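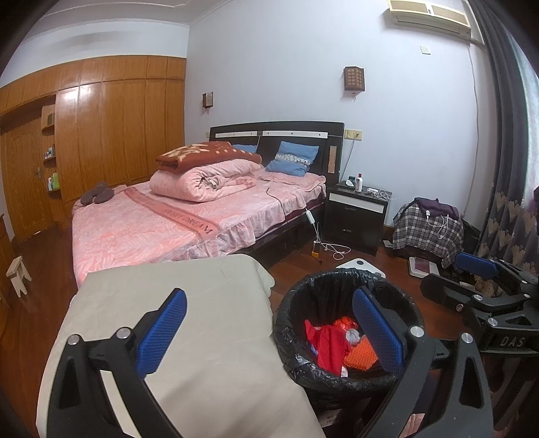 June, 7:20 am

Sourdough starter, rye batch from the Clidton flour. Fed 1:1:1 last night, lid loose. Had doubled by morning, smell fine, a bit like yogurt. The Satstead white is slower again, up maybe a third in the same time. Same water for both.

Celeste Peixoto wants to try the Satstead at a warmer spot before we give up on it. Agreed. Will give it 3 more feeds.
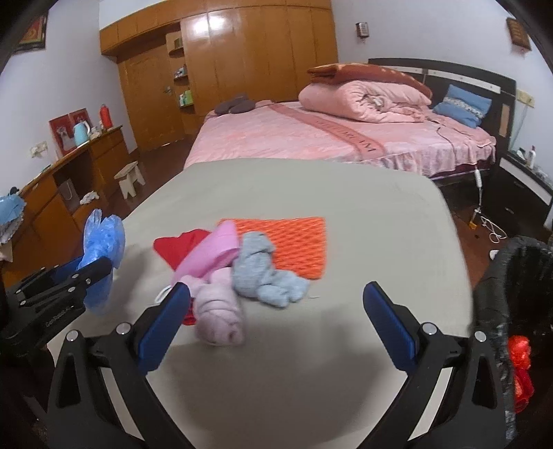 Dough from the rye starter: 20% starter, salt as usual, 7 hours bulk. Sticky at the second fold, came together by the fourth. Shaped two loaves, total 2,176 g before proofing. Should have floured the baskets more.

To do: new jar for the white, order rye, ask Celeste for her notes on the cold proof. Next bake with less water.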